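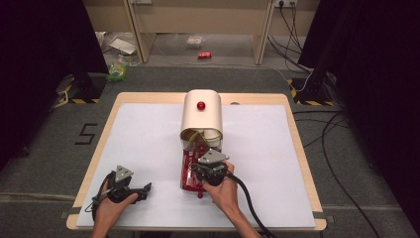

Gripper demo rules, v3: what counts as a bad take?

loscombe_lurker
13 July 2024
Rule 13 says any episode with a fumble gets tossed. I fumble for a living. Are we really throwing all of those out?

Dunmore591
Yes. The rule is the rule. Jaws open at the start, one grasp, jaws open at the end.

stostel_ed
Disagree. At Stostel we keep the regrasps and tag them. A policy that never saw a miss has no idea what to do after one.

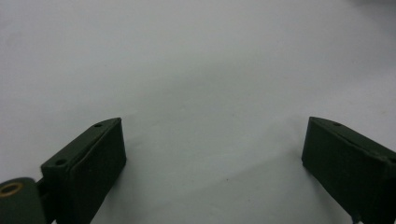

Same goes for the empty-jaw stretches. Trim them if they run past 3 seconds, but leave the approach in.

Dunmore591
And who does the tagging? We have 3371 episodes and one intern.

stostel_ed
Sounds like you have a tagger.

loscombe_lurker
So fumble, tag, carry on. I'll ask for it in the August revision.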